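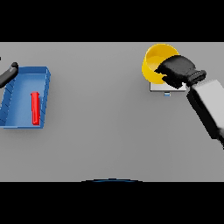

Speaker notes, student robotics project talk
Slot: 20 minutes plus questions. Clicker is in the left pocket. Water on the lectern BEFORE you start this time.

OPENING (2 min)

Hi everybody, thanks for coming back from lunch. I'm one of the students on the Plolix project, and I'm going to talk about how a bunch of undergrads spent two semesters teaching a pair of robot arms to clear a table in a simulator. It was more fun than it sounds. It was also a lot more bookkeeping than it sounds.

(Ask for hands: who's taken the intro robotics class? Who's still got the T-shirt?)

Quick map of where we're going. First the assignment, then how we collected our runs, then what went wrong, then the scores, and then a few minutes on what I'd tell a team starting in September. If you have to leave early, leave during the scores. I won't be offended.

THE ASSIGNMENT (3 min)

So the course gives every team the same simulator, Irnadum, and the same two-armed robot. You get a gray table and a box of objects to put on it. Then you pick a job. It has to need both sides of the table, it has to be something you can explain to your grandmother in one sentence, and you have to be able to score it automatically, because the graders are not going to sit there and watch video.

Our sentence was "put the bowl away and leave the tray alone." That's it. There's a yellow bowl, over to the right, sitting on a pale square base. There's a blue tray on the left with a red bar in it. One arm deals with the bowl. The other arm has to stay out of trouble.

(Pause here. Somebody always laughs at "stay out of trouble." Let them.)

I want to stick up for that second part, because when we pitched it, the feedback we got was that it was too easy. An arm doing nothing, what's hard about that? Well! Our left arm parks over the corner of the tray. It's close. Every time the right arm moved, our controller was also sending little corrections to the left one, and in the first month those little corrections added up to a red bar on the floor. So we had a job that was half reaching and half holding still, and the holding still took us longer.

HOW WE COLLECTED RUNS (4 min)

We drove the robot ourselves. Two handheld controllers, one for each arm, one student wearing the headset and one at the keyboard starting and stopping the recording. We called the keyboard job "Pascual" after the script that did the saving, so you'd hear people yell "who's Pascual today?" down the hall, and I'm told this confused at least one tour group.

The course minimum was 500 runs. We wanted more than that, partly because we're stubborn and partly because we knew we'd be throwing plenty away. We ended up recording 2687. After cleaning we kept 2636, so only 51 went in the trash, and I'm pretty proud of that number. It was much worse in the practice set, which we don't talk about. (Okay, you can ask in questions.)

What the driver does, in order:
Check that the bar is in the tray before you say go.
Move the right arm to the rim of the bowl. Come in from the side, gripper open.
Close slowly. If the bowl hops, stop and start over.
Lift, carry, set down, let go, back away.
Keep your left hand still the whole time. Rest your elbow on something!

That last line came out of experience. Your left hand drifts when your right hand is concentrating. Try it now if you want, hold one hand out flat and thread a needle with the other. We taped a foam block to the arm of the chair for the driver's left elbow and our tray bumps dropped the same afternoon.

(If running over, skip the needle bit.)

Sessions were 40 minutes and then you swapped. We tried longer ones. The runs at the end of a long session look awful, the paths go all wobbly, and a model trained on wobbly paths will wobble right back at you.

WHAT WENT WRONG (5 min)

Oh boy. Okay, the big ones.

The rim. We taught the thing to go for the bowl's rim, with the fingers reaching over into the mouth. The trouble is that from our camera view the gripper hides a good chunk of the bowl right when you need to see it most. A person driving gets around this by leaning their head over in the headset. The model couldn't lean. For weeks it would get to the rim beautifully and then close a hair too early, on nothing. We fixed it by recording a batch of 272 runs that were only the last bit of the approach, starting from slightly wrong positions, with the driver correcting. Boring to record. Best thing we did all year.

The bowl is tilted. In a lot of our starts the bowl isn't sitting flat, its opening leans off to one side. We didn't plan for that at all, it came from how the simulator drops objects in at the beginning. Half the team wanted to switch it off. I was in the other half, and I lost the vote, and then two weeks later we switched it back on because the flat-bowl model fell apart the moment anything leaned. I have been very gracious about this.

The color thing. Red bar, blue tray, yellow bowl. We picked strong colors so we could debug by eye, and then we got nervous that the model was just chasing yellow. So we made a test set with the colors shuffled. Scores dropped, and yes, that stung. We mixed some shuffled colors into training and got most of it back. If you do one thing differently from us, do that in the first month.

The save button. There was a week when Pascual was saving every run with the same file name. I'm going to move on now.

(Drink water.)

THE SCORES (3 min)

Scoring is all or nothing. The bowl ends up where it's supposed to be, the bar is still in the tray, the tray hasn't moved more than a fingertip's width. Miss any one of those and the run counts as a fail. There's no partial credit, and we argued about that for an entire pizza.

I've left the full table in the handout and I'd like you to look at the row marked "tray touched," because that's where our time went. By the end, when we failed, we mostly failed on the bowl, which was the half everybody expected to be hard in the first place. The left arm got really, really good at minding its own business.

We also ran the final model against the baseline that comes with the class kit, Evix. Evix is quicker than ours. It gets to the bowl while ours is still making up its mind. It also brushes the tray a lot, and under our scoring that's a fail. Under somebody else's scoring it might have beaten us, and I think you should know that before you clap.

WHAT I'D TELL THE NEXT TEAM (2 min)

Start recording before you feel ready. Our first hundred runs taught us more about the job than all of our planning meetings did.

Write down what counts as a good run and stick it on the wall next to the headset. Ours changed three times and the old ones were still up there, so date them, please.

Watch your own data. All of it, if you can stand it, at double speed with snacks. We found the elbow problem that way, and the tilted bowl, and also the file name thing, although a bit late.

Give the boring half of the job to somebody who cares about it. On our team that was me.

And book the lab in the morning. After 4 p.m. you're fighting the drone club for outlets.

QUESTIONS (whatever's left)

Likely ones:

Would it work on a real robot? Don't know yet. We have lab time in July and we're starting with the arm-holding-still part. I'd guess the grip on the rim will need new runs.

Why not pick up the bar too? We wanted to. It was on the original plan, left arm lifts the bar while the right arm moves the bowl. We ran out of semester. The tray and the bar stayed in because everything was already built around them.

Can we have the data? Yes, the 2636 cleaned runs are in the class folder, and there's a readme. Read the part about color before you train anything.

How bad was the practice set? Bad.

Remember to return the clicker.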